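生活用品の組立てやすさ調査 中間レポート(7月)
3班 Xiuying Dong/Danica Halilović/Puspita Kwok(まとめ:Dong)

1. テーマ
工具なしで組める家具は本当に説明書なしでも組めるのか。対象は白いプラスチックの椅子。脚が座面と別になっていて、ねじ込んで固定するタイプ。最初は棚もやる予定だったが時間切れ、椅子のみ。

2. やり方
・机に黒い布を敷き、座面を裏返しに置く
・脚を1本ずつソケットに当て、回して締める
・説明書あり/なしで比較。参加者は同じ学科の12人
・制限時間は15分。越えたら中止

黒い布はHalilovićさんの案。白い部品が見やすいのと、座面の表に傷がつきにくいため。滑り止めマットも試したが座面の向きを変えにくく、やめた。脚を付ける順番は指定せず。ただ、奥の2本から付ける人が多かった。手前から付けると、立った脚が邪魔で奥に手が届きにくいとのこと。
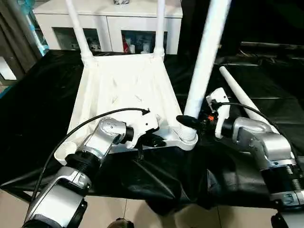 図1 3本目の脚の取付け。奥の2本は取付け済み

3. 結果
説明書なしでも全員が時間内に完成。正直、差が出ると思っていたので拍子抜け。ただし途中でやり直した人が3人いた。3人ともねじの噛み始めでつまずいている。脚が少し傾いたまま回すと、途中で固くなって進まなくなる。いったん逆に回して戻し、角度を直してからもう一度。ここで時間を食う。

あとは締めすぎ問題。どこまで回せば終わりなのか、手応えだけでは分かりにくいという感想が多かった。Kwokさんは「止まった感じがしないので不安で回し続けた」とメモしている。説明書にも「しっかり締める」としか書いていない。

座面の裏のリブは、手をかけて押さえるのにちょうど良いという人と、指が痛いという人に別れた。布ごと座面が回ってしまうことがあり、空いた手で押さえるのはほぼ必須。

4. 考察(途中)
・つまずくのは順番よりも最初の角度合わせ
・ソケットの入口にまっすぐ入るガイドがあれば、やり直しは減りそう
・締め終わりの目印(線など)がほしい
・座ったときのがたつきは未測定。次回やる

アンケートは50部以上刷ったのに回収がまだ半分もいってない。集計は最終レポートに回します。表1も未完成、すみません。Qian先生のコメント「角度のずれを数字で出せないか」については、分度器を脚に当てる方法を検討中です。スマホの水平器アプリの方が早いかも知れない。

5. 残りの作業
がたつきの測定、アンケート集計、説明書の改訂案(Halilović担当)。改訂案は図を多めにして文字は減らす方向で。

お問い合わせ:Petadham 生活デザイン演習 3班 | 無断転載禁止 | ページの先頭へ戻る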